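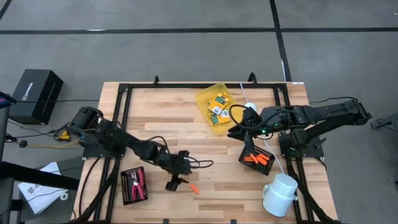 Wooden worktable with two black robot arms.

Course: Site Services and Waste Handling
Unit 4: Choosing a container for a house cleanout
Lecturer: Selvaraj Uddin

In the previous unit we spoke about permits. Now we look at weight, which students often forget.

Every rental contract has two limits, volume and weight. The customer sees only the volume. Old roof shingles or wet soil reach the weight limit when the container is still half empty, and the driver can refuse to lift it.

Case A. Kosider charges a flat price of 339 dollars with one ton included. Each extra 200 pounds is billed separately.
Case B. Barua has no flat price. The customer pays 136 dollars for delivery, and then by the scale ticket.

Please calculate both cases for a load of 2,764 pounds, with one ton taken as 2,000 pounds. For Case B use the scale rates from Unit 3. Part of a step is billed as a full step.

Terms to know: tare weight, scale ticket, fill line, dry run fee.

Paint, batteries and tires do not go in the container. Write in your notebook where your own town accepts them.

Homework is due Wednesday before class.

Filed under: Course Notes, Hauling & Disposal
Shares: 6 | Comments: 2

Midora: Is the dry run fee also charged when a car blocks the driveway?

Selvaraj Uddin: Yes, in most contracts. Please read the page on access.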